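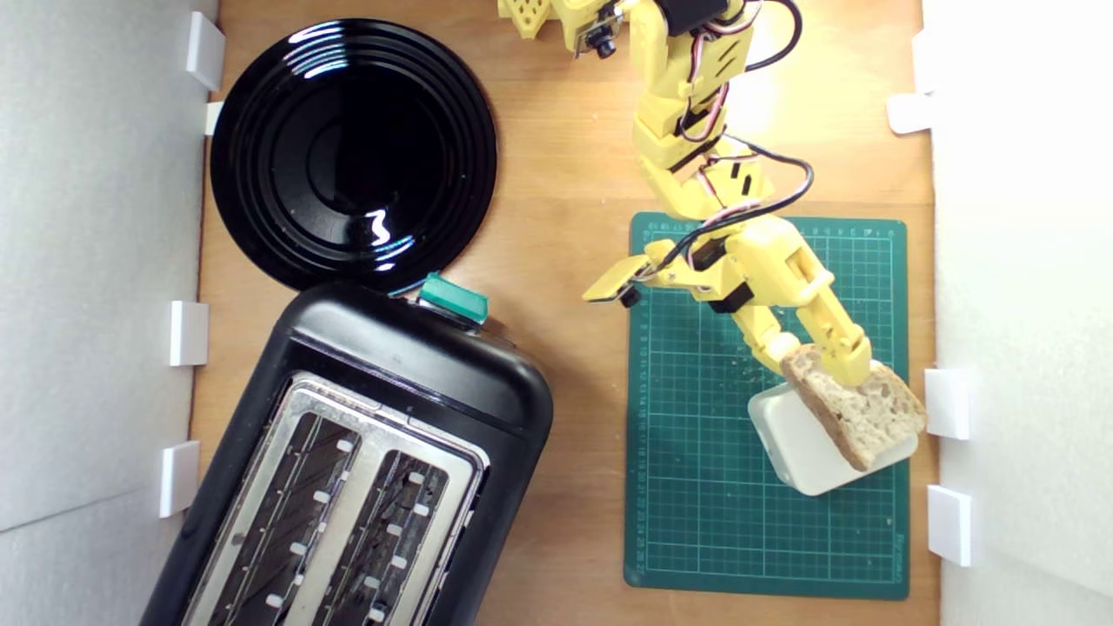
1/ Learning to hold a slice of bread: a thread on what we measured

Teodor Radu
January · 6 min read
30 comments · 417 shares

2/ Our small group works on imitation learning with low-cost arms. A person moves the arm by hand control, we record it, and a policy learns from the recordings. For this study we chose a breakfast task with a toaster, a plate and a slice of wholemeal bread.

3/ The question was narrow. If you have a fixed number of hours for recording, should you spend them on clean demonstrations, or should you also record the moments when the operator makes a mistake and repairs it? I had my opinion before we started, and it was wrong.

4/ The set-up is called Nestlow. It has white foam-board walls around a wooden table, a yellow printed arm that comes in from one side, and a camera on the arm. The bread waits on a small white dish, on a green cutting mat. The walls are fixed with small white clips.

5/ I want to say something about the walls, as two people have already asked me. Before we had them, the policy learned things about our room. One version worked well in the morning and badly after four o'clock. Kirstin Innes found this by plotting success against the time of day, which I had never thought to do.

6/ We recorded 561 demonstrations. Kirstin and Celeste Baptista did nearly all of them. I tried for one afternoon and my recordings were so slow that we agreed to leave them out.

7/ Each recording got one label, "clean" or "repair". In a repair the gripper closes badly, or the slice turns between the fingers, and the operator notices and corrects it. We did not ask anyone to make mistakes on purpose. Kenna Lamont suggested this rule and I think it is the most important decision in the study.

8/ Why? Celeste tried a few staged mistakes at the beginning. They looked like theatre. She knew what would happen, so her correction started too early, and a policy trained on them began to "correct" grasps that were perfectly good.

9/ Then we trained two policies. The first saw clean recordings only. The second saw a mixture, with the total length kept the same. Same network, same training time, same camera view. We named them Gunn and Devo so that the person scoring the trials would not know which was which.

10/ Sheena Forsyth scored everything without knowing the names' meaning. For each trial she wrote down where the slice ended and whether the crust was damaged. She is stricter than I am about crust.

11/ The result: on easy starts, where the slice lies in the usual place, I could not see a difference between the two policies that I would defend. On difficult starts, with the slice turned or moved towards the rim of the dish, the mixture was clearly better.

12/ The way they fail is also different. The clean policy closes on the edge of the crust, loses it, and then continues the whole movement with nothing in the gripper. It carries air to the toaster with great confidence. The mixed policy stops more often and tries again.

13/ It has a cost. The mixed policy is slower, and sometimes it tries again when the grasp was already good. Each new attempt squeezes the bread a little. After several attempts you have a slice that no person would want to eat.

14/ A practical note on the bread. Soft white slices folded under the finger and we could not compare one trial with the next. Wholemeal is stiffer and keeps its shape for longer. We changed the slice after every 30 trials, or earlier if Sheena refused it.

15/ What we do not know: whether this is true for other objects. Bread is forgiving in some ways and very unforgiving in others. I would not take our result and apply it to cups. We also used one arm only, so a small fault in one motor could have influenced everything.

16/ We also trained only one copy of each policy. A reader asked me about this privately and the criticism is fair. Kenna is now training more copies with different random starts, and I will report it even if the difference becomes smaller.

17/ The labelling tool is called Stetico. It is a simple program: you watch the recording, press a key when the repair begins and another when it ends. We marked 3266 segments in this way. Celeste wrote it and she accepts bug reports, preferably short ones.

18/ If you do similar work and you already have recordings with mistakes in them, please do not delete them yet. Label them first, then train with and without. I would be glad to compare notes, and I answer messages slowly but I do answer.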